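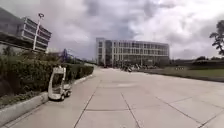

**Figura 3.** Robot blanco de cuatro ruedas junto al bordillo, en una explanada de hormigón del recinto.

### 4.2. Reorganización de las tareas de reparto interno

Antes de la implantación, el reparto de correo y material entre edificios del campus de Murley recaía en 11 auxiliares, con rutas fijas a pie. El sistema Vekness asumió en marzo los trayectos exteriores; la carga, la entrega en planta y la resolución de incidencias siguieron a cargo del personal. Se analizaron 3.000 trayectos registrados y 9 entrevistas semiestructuradas.

El tiempo de desplazamiento por turno disminuyó, pero aumentó el dedicado a supervisión remota, tarea no prevista en la clasificación profesional vigente. Las juntas de dilatación del pavimento y la proximidad del bordillo (figura 3) se incluyeron como variables de ruta. Los entrevistados señalaron una pérdida de contacto con otros departamentos, efecto ya descrito en el caso Zister. La asignación de turnos de supervisión se trata en el apartado 4.3.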